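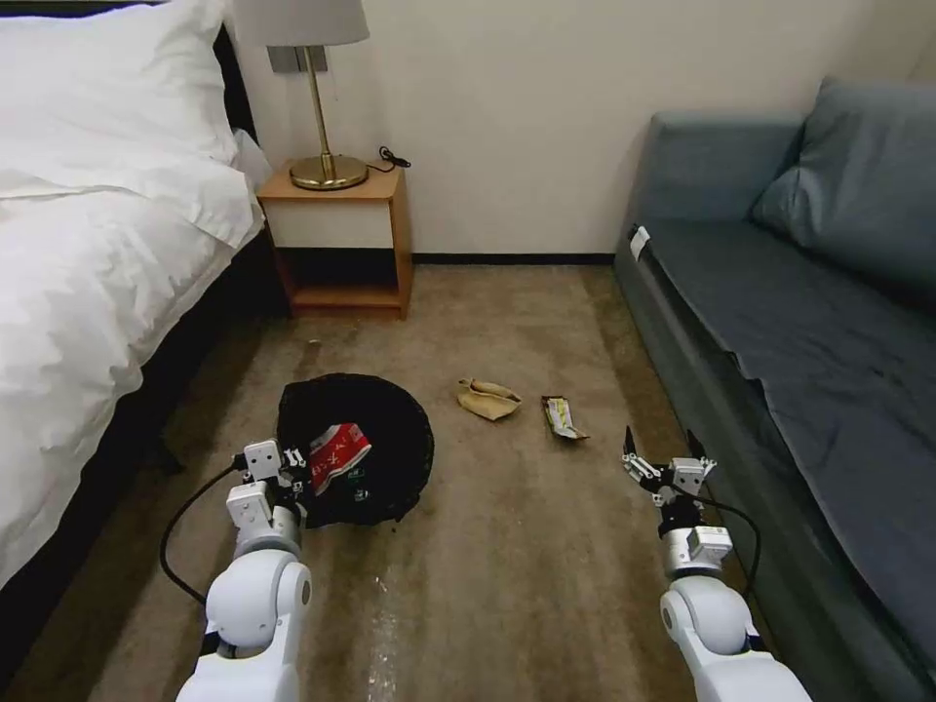 White duvet, gray lampshade, one night's stay.

Opinion > Living > Small Complaints

I paid $310 for a hotel room in February and spent the first part of the evening hunting for a light switch. Hotels used to have one by the door. Mine had a panel called Nodus, which offered me "Arrive," "Unwind" and "Restore." I wanted "Off."

I pressed Unwind and the bathroom lit up like an operating room. Restore opened the curtains. At 2 in the morning I brushed the panel with my elbow and we all Arrived again.

The man at the front desk was kind about it. He said guests find the system intuitive after a few days. I was leaving at nine.

I understand that a switch is dull, and that no one gets promoted for leaving one alone. But my grandmother ran a boarding house with a switch in every room, and in all her years she never had to explain one to a tired person in socks. I'd pay extra for that now. Somebody will surely figure out how to charge me.

Karine MacLeod

Related
The Tiny Shampoo Is Gone and I Miss It
Checkout at Ten Is a Punishment
Who Needs 840 Channels?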